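Open day at Hedegaard

Oct 3, 2024

I signed up for the Hedegaard open day back in March and then forgot about it until the reminder came. I'm glad I went. The building is out past the Mandach rail yard, and parking was easy if you don't mind gravel.

They split us into groups of 7 at the door. Ours started upstairs with a talk on how the company got into automation, which ran long. The slides were mostly charts. One thing I wrote down was that they had logged 2,138 grasps in the project so far, and that they keep the failed ones too. Then we went down to the shop floor, where the Wirkus team had its tables set up.

The setup was simpler than I had pictured. You hold the gripper in your own hand, with a camera on it, and do the job yourself. The recordings are used later to train an arm. I had assumed someone would be typing in positions.
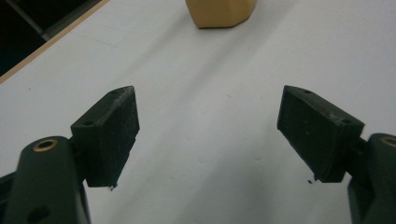 What I wanted to know about was wear, because I fix packaging machines for a living and wear is most of my day. The woman running the table was happy to talk about it. She said the pads are the part they fuss over most. You can see the specks and scuffs on the black faces, and the brass-colored inserts set into the tops of the green fingers. I asked how long a set of pads lasts and she said they swap them after 19 sessions whether they look bad or not. We do the same with suction cups at work, only less often than we should.

Everybody got a turn with a block. It is harder than it sounds. I kept coming in too low, and my wrist was tired after a few minutes. A kid in our group did much better than I did.

Last stop was the Brolari cell, a full-size arm behind a fence stacking cartons. It did 33 cartons while we stood there and then stopped on a sensor fault. A technician reset it and it went on. I would have liked more time at that one, but the next group was already waiting.

Coffee was free, sandwiches were not. They plan to hold another one next March. Wear closed shoes, they do check.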